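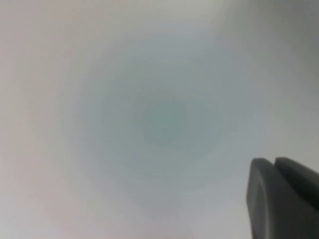 The Geagea shoebox is a plain brown corrugated box with a hinged lid, made in one piece and delivered flat. It is sold by Rurneo to shoe shops, repairers, clubs and anyone with more pairs than shelf. There is no separate lid to lose and no glue or tape is needed to put it together. The box comes unprinted as standard. We can also print it in one colour, and the house colour, Lillilia, is a muted teal-green that goes through softer blue-greys as it thins out towards a pale ground, much like the round patch of colour at the top of this page. Other colours are quoted for on request.

What it is for

Most of our customers use it for keeping shoes on open shelving, one pair to a box, with the end wall facing out. It also suits shops whose makers' boxes have been crushed in the stockroom and who need something tidy to hand over at the till. Repair shops use it for work waiting to be collected. It will take trainers, court shoes, school shoes, flats and most lace-ups. It is not made for boots above the ankle, and it will not keep out damp, so please don't use it in a shed or an unheated garage.

The box on its own is not a posting box. If you are sending shoes through the post, put it inside an outer carton or a mailing bag.

How it is made

The board is single-wall corrugated, brown on both sides. The lid is hinged along the long back edge and folds right up, so you can leave it standing while you put a pair in or take one out. There are two small half-round cutouts along the lid, one left and one right of centre, and tab flaps at the ends of the lid tuck down inside the walls when you close it. A small round hole in the end wall lets some air through and gives you somewhere to put a finger when you pull the box off a shelf.

The cut edge of the board is left bare along the top rim of the front wall. We were asked for a folded front a few years ago and tried it, but it took up room inside and made the lid sit proud.

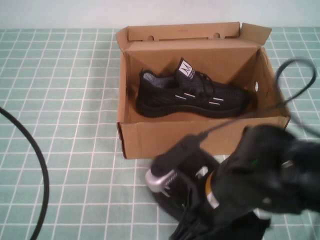 Geagea box with the lid up, holding a black knit trainer with a thick sole.

Sizes

Small – children's shoes, and slim adult shoes up to a UK size 7.
Medium – most adult trainers and lace-ups. This is the one to order if you only want to keep one size.
Large – chunky trainers, walking shoes and wide fittings.

If a shoe has a thick sole, measure it before you order. Stand it on a table and measure from the table to the highest point of the tongue, then lay the shoe on its side and measure across the sole. Send us both figures with the length from heel to toe and we will tell you which box to buy. Padded tongues squash down a little under the lid, which does them no harm for a few weeks but can leave a crease if they stay like that all winter.

The Medium weighs 178 g empty. All three sizes have the same length of lid tab, so they close in the same way.

Putting it together

Lay the blank on a clean table with the crease lines facing up. Fold every crease once, firmly, and let it spring back. Raise the two end walls and bring the front wall up between them. Turn the double part of each end wall over and press it down until the small tongues click into the slots in the base. The lid is already attached along the back.

Close the lid once and open it again before you put any shoes in. The first closing is always the stiffest. If an end wall leans outwards afterwards, take it back down, run your thumbnail along the crease and fold it up again. A slight lean will go when the lid is shut and the tabs are in.

Corners are the weak spot on any cardboard box. Slide the boxes flat along a shelf, and try not to drop one on its front corner when it is full. A crumpled corner will still hold, although it won't look as neat in a shop.

Packing a pair

Brush off any dirt and make sure the shoes are dry. Loosen the laces a little and lay the ends inside the shoe. Lay the shoes on their sides, soles outwards, with the toe of one beside the heel of the other. For soft knitted uppers put a ball of plain paper in the toe. Tissue between the shoes is worth doing for patent leather and anything pale.

Tissue is sold separately. Please don't use newspaper with light shoes, as the ink comes off.

Labels

The end wall takes a paper label or a marker pen. Stick-on labels hold well on the brown board and tear the surface if you peel them off, so if you change the contents often, a luggage tag tied through the round hole is better. Naledi Buthelezi at our Cliston counter keeps tags in stock, and she can cut the string to length if you ask when you order.

Stacking

Medium boxes can be stacked 10 high when they are full, provided they are all the same size and the bottom one stands on something flat. Small boxes may be stacked to the same height. We suggest fewer for the Large, and how many depends on what is in them. Don't put a Large on top of a Small.

Printing

One colour, on the lid and the front wall. Artwork should be solid shapes or lettering. Fine lines tend to fill in on brown board, and soft shading never prints as softly as it looks on a screen – you get bands where the tone steps down. If you want a gradual tint, choose the off-white outer face and ask Ayman Issa for a trial sheet first. He will send one by post, and nothing is printed until you have signed it and sent it back.

Lillilia looks darker on plain brown than on off-white. This catches people out, so we send a swatch of both with every first order.

The smallest print run is 3,950 boxes, which is what we get from one setting of the press. Runs can be shared between sizes only by arrangement.

Ordering

Unprinted boxes are sold in packs of one size. You can order by telephone, by email or at the Cliston counter, where made-up samples of all three sizes are kept on the shelf by the door. Bring a shoe and try it.

For trade accounts please ask for Omar Najjar. For printed work ask for Ayman Issa. Shadi Moussa deals with deliveries and will ring the day before if your order is on a pallet. Please let him know about narrow lanes, steps or low gates.

Store the flat packs lying down in a dry room. Blanks kept on end will bow, and a bowed blank is a nuisance to fold.

Returns

Unopened packs can be returned within a month. We will swap an opened pack for another size if the blanks haven't been folded. Printed boxes can't be returned unless the printing is wrong. If a pack arrives with bent corners, keep the wrapping and send Shadi a photo of it along with one of the blanks.

Questions we get asked

Can the box be recycled?
Yes, with ordinary cardboard. Pull off any tape and take out the tags first.

Will it take the weight of somebody standing on it?
No.

Can I have it without the round hole?
On printed runs, yes. Unprinted stock all has the hole.

Do the tabs wear out?
They soften with use. A box opened every day will want replacing sooner than one that holds summer sandals. Munther Ghanem in our workshop has had the same Medium by his bench since April last year and the tabs on it still grip, although the lid has gone shiny along the front from handling.

Do you make a matching box for boots?
Not at present. We have had a sample cut and the lid was too heavy for the hinge. If you'd like to hear when there is one, leave your name with Omar.

Page last changed June 2018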